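Open Day

Late. Of course late. The bus from Stondley sat at the lights forever and Remo Koller had run the last block in his good shoes, the ones that pinched.

"Raltex visitors?" The girl at the desk didn't look up. Sticker. Pen. Down the hall, second left, don't touch anything.

Forty people in there allready, all of them whispering like church. He got his elbow in beside a tall man in a Drumach jacket and could see maybe a third of it. Yellow shelves. Gray carpet. And the robot, silver, standing over a plastic bin with its hands out.

He'd thought it would be bigger. He'd thought it would be louder, too.

Twelve years he did that job. Shoes, boxes, bin, next bin. His knees still told him about it every morning.

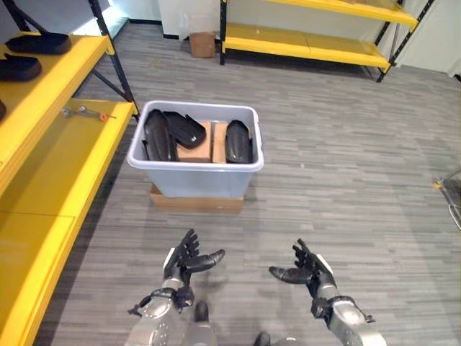
"What's it waiting for?" somebody whispered.

"Instructions," said the woman from Sikder, with the microphone. "It's thinking about the grip. Give it a second."

A second. Remo used to get three, with a supervisor breathing on his neck. He almost said so. Didn't.

Nothing moved. Five seconds, maybe more. A kid up front said is it broken and got shushed. The microphone woman smiled hard at her tablet.

Go on, Remo thought. Get under it. Flat hands, bend your legs, don't yank. His own palms had turned up at his sides, he noticed. Like an idiot. He put them in his pockets.

Then a motor sound, small, and the fingers closed a little and the whole room leaned in with them. The tall man stepped forward and that was it, Remo couldn't see a thing. Just the jacket.

"Did it lift?" he said. "Hey. Did it lift it?"

The man was clapping. Everbody was clapping.

Remo took his hands out of his pockets and went up on his toes.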